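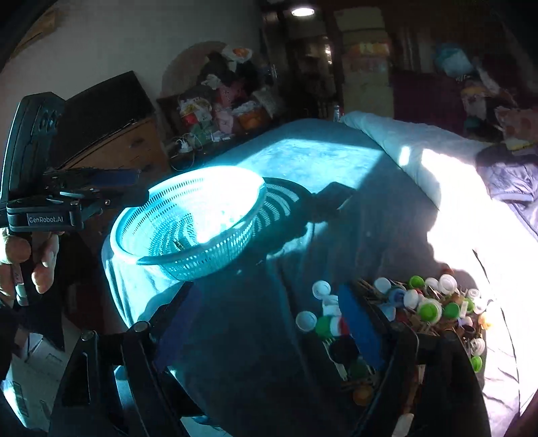 Fixing track jumps when recording in direct sunlight

Posted by Neema Okoth, February 20, 2020

This page covers one fault we kept hitting on the Wostomura sorting set: the recorded position of the hand-held gripper jumps sideways in the middle of a pick, then drifts back. The gripper never moved that way. If you replay the clip on the arm without catching it, the arm follows the jump. That is how we bent a finger in April and why the check at the end of this page is required.

Out of 3,966 clips in the set, 465 were flagged for it. Most came from tabletops and beds next to a window.

What the fault looks like

Open the clip in the Kariuki viewer and turn on the path line. A good path is a smooth curve down to the object and back up. A bad one has a corner or a short spike in it, usually in the last part of the approach. The video itself will look normal, so don't try to find these by watching the video alone.

If the path is wrong from the first second and stays wrong, you have a calibration problem and this page won't help.

What causes it

The tracker picks points in the view and assumes they stay still. Hard shadow edges make very strong points. The shadow of the gripper and your arm moves when you move, so any points on it are bad. Anything with holes in it, like a colander, throws a pattern of small bright and dark patches. Those are fine until you bump the colander or lift it, and then they all move at once.

Plain bedding makes it worse. A smooth sheet has little texture of its own, and the tracker takes whatever it can get.

Before you record

1. Put the pile where the gripper's shadow will not cross it on the way in. Try the approach once with the recorder off and watch the shadow, not the jaws.

2. If you can't move the pile, close a curtain or change sides of the bed. Overcast light is fine.

3. Leave the background alone. Boxes with printing, piles of clothes and furniture give the tracker fixed points to hold on to. Brian Kombo cleared a whole room for one session and his error rate went up.

4. Check that the fingers are firm. Hold the body and push each fingertip sideways. If one wobbles, tighten its screws and redo the jaw calibration. A loose finger gives a similar looking fault in the width reading, and we lost two days mixing up the two.

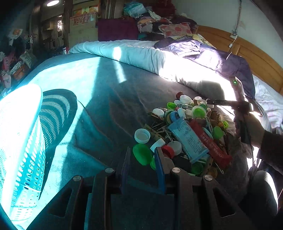 Gripper fingers over the blanket, with caps and clothespins ahead and bands of sunlight across the bed.

While you record

5. Hold still for 5 seconds at the start with the pile and part of the room in view.

6. Approach slowly. Small caps tempt people to stab at them, and a fast move over a soft surface is where most of our spikes were.

7. Keep your other hand, and any tool in it, away from the pile during the pick. A moving sleeve is as bad as a moving shadow.

8. If you knock the container, stop and start a new clip. Don't set it back and carry on.

Checking clips before replay

Run the jump check in Kariuki on every clip. The default limit is too loose for small objects. Eglė Siliņa's settings file is in the Bakska folder and has the value we use.

Anything flagged stays off the arm. Smoothing the path is not a repair. We tried it, and the smoothed clip put the fingers into the table at a lower speed.

For clips that pass, do the first replay at the slowest setting with the table clear and one person at the stop button. Stay outside the marked area until the arm is parked.

If a clip passes the check and the arm still jumps, press stop, leave the arm where it is, and send the clip number to Maribeth Manalastas. Do not rerun it to see if it happens again.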